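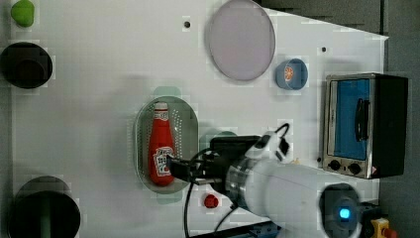
About the Nenlow School of Household and Kitchen Management

The Nenlow School of Household and Kitchen Management offers practical instruction to adults who cook, clean, shop and plan meals for other people. Our graduates work in private homes, residential schools, small hotels, nursing homes and parish kitchens. Many others come to us with no job in view and simply wish to run their own homes with less waste and less worry.

The School occupies two floors of the former Mokora Dry Goods building on Jostgate Street. The teaching kitchens are on the ground floor. Lecture rooms, the library and the administrative office are upstairs and may be reached by the elevator at the rear entrance.

Our History

The School began as an evening class in home canning, held in a borrowed church basement. Demand soon went beyond canning. Students asked for lessons in menu planning, in buying meat, and in keeping accounts for a large household, and the founding teachers added these subjects as they were able to find people qualified to teach them. The evening class became a day program, and the day program was later chartered as an independent school governed by its own board.

The move to Jostgate Street was made possible by a bequest from the Mohammed family, who operated a bakery in the district for many years. The larger of our two kitchens is known as the Mohammed Kitchen in recognition of that gift. The original bakery ledger is on display in the library and may be consulted on request.

Programs of Study

The Certificate in Household Management is our principal course. It begins each May and requires 289 hours of attendance. Subjects include food storage, daily and weekly menus, nutrition for children and older adults, laundry and fabric care, household budgeting, and the safe handling of cleaning products. Students complete a supervised placement before the certificate is awarded.

The Certificate in Small Kitchen Operations is intended for persons already employed in food service. Classes meet in the evening, from 6:30 p.m., so that students may continue in their regular work. Enrollment in each group is limited to 20.

Short courses are offered throughout the year in bread baking, preserving, knife skills and cooking for one or two people. No previous training is required for these, and they may be taken in any order. A short course does not count toward a certificate.

How We Teach

Instruction takes place at the counter wherever the subject allows it. Students are expected to taste, weigh, record and clean up after themselves, and written notebooks are collected and marked at the end of each unit. Notebooks account for a considerable part of the final grade. Applicants sometimes find this surprising, but a cook who keeps good records can repeat a good meal, and can explain to an employer where the money went.

The School does not teach competition cooking or restaurant plating. Students with those interests are referred to other institutions, and our office will gladly supply a list.

Faculty and Administration

The School is led by its director, Nuanchan Chaiyaporn, who joined the faculty as an instructor in food storage and preservation and continues to teach the opening unit of the household certificate. She is assisted by a permanent teaching staff and by visiting instructors drawn from hospitals, schools and hotels in the region.

Library

The library holds more than 1,000 cookbooks, household manuals and trade catalogs. Enrolled students may borrow up to two volumes at a time. Members of the public may read in the library during office hours but may not remove materials.

Admission and Visits

Applicants to either certificate program should submit the application form, a short letter stating their reasons for study, and one reference. Interviews are held at the School. Tuition assistance is available to residents of the city, and requests should be made at the time of application.

Visitors are welcome by appointment. Closed-toe shoes must be worn in the kitchens.

Shares: 20 | Comments: 2

Contact the Office | Copyright Nenlow School of Household and Kitchen Management. All rights reserved. | Back to top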